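Neighborhood Lending Closet: Progress Report to the Eglītis Fund
Submitted February 10, 2025
Prepared by Ieva Luik, Program Manager

Purpose of the grant

The Eglītis Fund supports the Lending Closet at Nerkance House, which provides formal clothing and accessories at no cost to residents who need them for job interviews, court dates, graduations, weddings and funerals. This report covers the period since the second payment was received in November.

Lending activity

The Closet recorded 2433 loans during the period. Interview clothing remains the largest category, followed by clothing for family ceremonies. Demand for children's sizes was higher than we planned for, and the shelves for ages six to ten were close to bare through most of the winter. We have moved 400 dollars from the printing line to the purchase of children's shoes and dress shirts, as the grant agreement permits.

Returns are generally prompt. Borrowers who miss the return date receive a phone call and then a letter. We do not charge late fees and do not propose to introduce them. Items that cannot be recovered are written off at the end of each quarter.

Cleaning and repair

The agreement with Lidier Cleaners took effect as scheduled. Garments are collected twice a week and come back pressed and tagged. Two problems should be noted. Wool coats take longer than the contract allows, and a number of garments came back with the inventory tag pinned through the lining. The owner has agreed to use string tags, and we will check the next several deliveries before closing the matter.

Repairs continue in-house. The second sewing machine has been serviced and is in use for hems and zippers. Beaded and embroidered pieces are still set aside for lack of a skilled repairer — we are seeking quotes from outside.

Accessories

Accessories were added to the catalog in this period at the request of borrowers, who often had suitable clothing but nothing to wear with it. The catalog now includes ties, belts, scarves, handbags and costume jewelry. Fine jewelry is not accepted, and donors who offer it are referred elsewhere. Each accessory is given its own number and is lent on the same terms as clothing.

Staffing and space

Boyang Shi joined as part-time inventory assistant and has entered the older paper records into the loan system. The fitting room still lacks a ramp. The landlord has approved the drawings, and work will begin once the city permit is issued. Borrowers who cannot use the step are served in the front office by appointment.

Budget

Spending is within the approved budget. The cleaning line is 200 dollars under plan, owing to the delay with coats, and we expect this to even out by the close of the grant year. No change to the total award is requested.

Plans for the next period

We will extend evening hours ahead of graduation season, complete the ramp, and survey borrowers on sizes and styles that are hard to find.

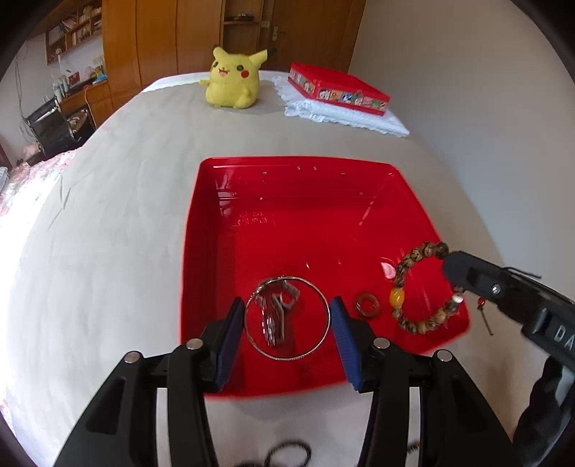 Boyang Shi: On the evening hours, could we start them a little before graduation season? Several borrowers have told me they cannot get here from work before we close, and most of them need interview clothes. I can cover the desk on the later shift if the schedule allows it.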